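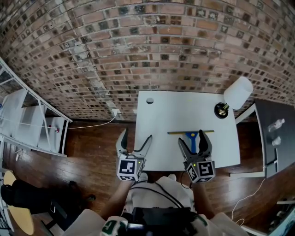 Pre-listing walk-through, Unit 9, Whitlock commercial building, Pokgate Road frontage. Inspection covers the leased interior, the rear loading door and the parking area. The interior brick is sound where it could be reached. White paint on the brick wall is chipped in a vertical streak and should be scraped and tested before the unit is shown. The plank floor is dark wood and stays with the unit. Furniture is excluded from the sale.

Home | Listings | Land | Commercial | Property Management | Contact

Print this page | E-mail this page

Inspector: Reinaldo Marinho
Date: 05/01/2019
Owner's agent: Gonness Commercial

EXTERIOR

Road frontage clear of debris – OK
Monument sign, Bestemex panel – REPAIR. Lower bolts rusted. Panel moves by hand.
Driveway apron – OK
Parking surface – MONITOR. Cracking along the drain, no loose material.
Accessible space striping – REPAIR. Faded. Sign post is at correct height.
Roof drains – NOT INSPECTED. Roof hatch locked, key not on site.

ENTRY AND EXITS

Front door closer – OK
Rear loading door – REPAIR. Bottom seal torn, daylight visible on the hinge side.
Exit signs – 2 of 5 failed on battery test. Replace batteries and retest.
Exit path to rear – OK

INTERIOR

Brick, mortar joints – OK to reach height
Paint on brick – TEST. Age of coating unknown. No dry scraping until the result is in.
Floor boards – OK. One board near the rear door flexes underfoot but is fastened.
Ceiling tiles – MONITOR. Old stain over the restroom, meter reads dry.

MECHANICAL AND ELECTRICAL

Panel cover and labels – REPAIR. Breaker directory is from the previous tenant and does not match the circuits.
Restroom outlet, GFCI – OK, trips and resets
Water heater relief valve – OK. Discharge pipe ends above the floor drain.
Water meter – Reading 358 at time of visit. No movement with fixtures off.
Fire extinguisher – REPLACE. Gauge below the green band, tag missing.

COMMENTS

The sign panel is the only item that should be handled before any showing. Rope off the area under it until the bolts are changed. Exit sign batteries and the extinguisher can go on the same work order. The roof will need a return visit in January – agent to supply the hatch key.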